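Table Service for Beginners
Handout 3: The One-Person Place Setting

Sieglinde Tiedemann
Wullham Evening Classes, Household Skills
Nov 8, 2024

Print this page | E-mail this page

Hello again! A few of you asked me to write up what I said about place settings, so these are my notes with the rambling mostly taken out (mostly). Bring them along next time, because we'll be setting for two and I'd like to skip the basics.

1. Start with the mat

I'm a big believer in placemats for learners. A tablecloth is lovely, but it gives you nothing to line up with, and a mat hands you four edges for free. Put it down first, square to the edge of the table, and leave a thumb's width between the two. Smooth it from the middle outward. If it's cloth and it has been folded in a drawer for months, it will fight you, so give it a quick press with a warm iron on the back.

Any pattern will do. I know some of you think cartoon mats are for the grandchildren, but I set my own breakfast on one and the toast tastes the same. The one thing to watch with a printed mat is which way up the characters are. They should be right side up for the person eating!

2. Plate, then cup

The plate goes in the center. With a clear glass plate you get the print showing through, and I find that very cheerful, though it does mean every fingerprint shows too. Hold it by the rim and wipe it once more after you've set it down. If the plate has a decoration on one side, decide where you want it and then do the same at every seat.

The cup belongs at the top right of the mat. I like it close to the corner, so there's room for a sleeve to get past. If you have a left-handed guest you can swap it over, and they'll probably swap it themselves anyway. 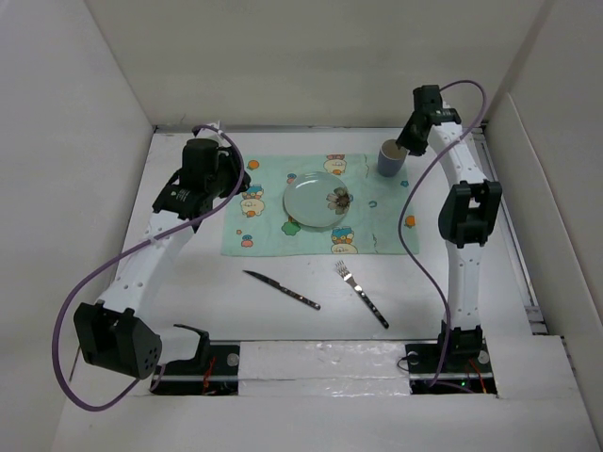 Fig. 1. Mint-green mat with a clear glass plate, the dark blue cup at the top right corner, and two utensils still in front of the mat.

3. Forks (and the long argument about forks)

We spent far too much time on this and I enjoyed every minute. Fork on the left of the plate, tines up, handle toward the diner. Knife on the right with the blade facing in. Spoon outside the knife. Most everyday tables need no more than that, and if there's no soup you can leave the spoon in the drawer until dessert.

Pick a fork up by the handle and keep your fingers away from the tines. It sounds fussy until you hold a shiny one up to the window and see your own thumb on it.

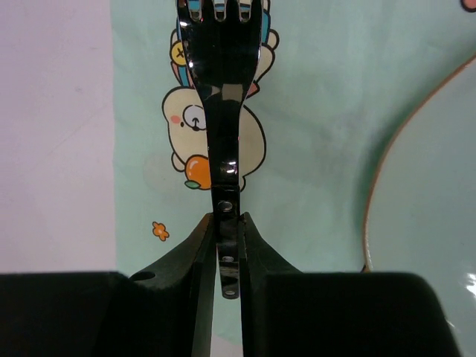 Somebody asked whether the handle should touch the bottom edge of the mat. I say no. Bring the ends of all the handles to one imaginary line, a little way in from the edge, and the whole setting looks calmer right away. Check it by standing behind the chair and looking straight down.

Riveted handles need a bit of extra care. Food and dishwater like to sit around the rivets, so run a soft brush over both sides and dry them with a towel before they go away. I don't leave mine to drain overnight, and I don't soak them either. If your handles are wood, a tiny dab of food-safe oil now and then keeps them looking nice.

4. Laying out before you lay the table

My own habit, picked up from a July of helping at my cousin's lunch parties: I put the flatware on a bare surface first and look it over there. You catch the bent tine and the dried bit of egg before your guest does. Keep pieces of the same style together, and leave enough space between them that you can lift one without scraping its neighbor. 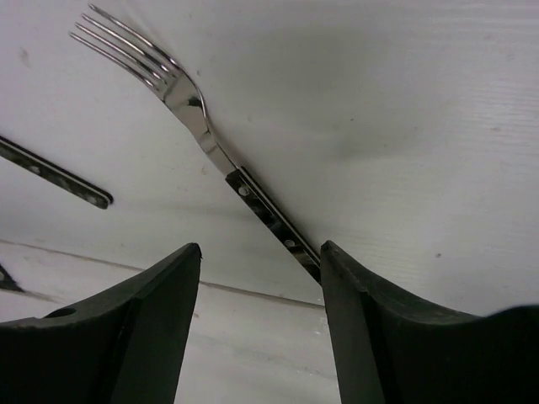 Fig. 2. Fork with a black riveted handle on the white surface; a matching handle at left.

For next time

Set one place at home, using whatever you own. Mismatched is fine. Then sit down at it and reach for everything once. If your elbow hits the cup, move the cup and write down where it ended up. Please also bring one cloth napkin, ironed or not, as we'll start with the plain fold.

Questions to Sieglinde Tiedemann, Wullham Evening Classes | © 2024 | Back to top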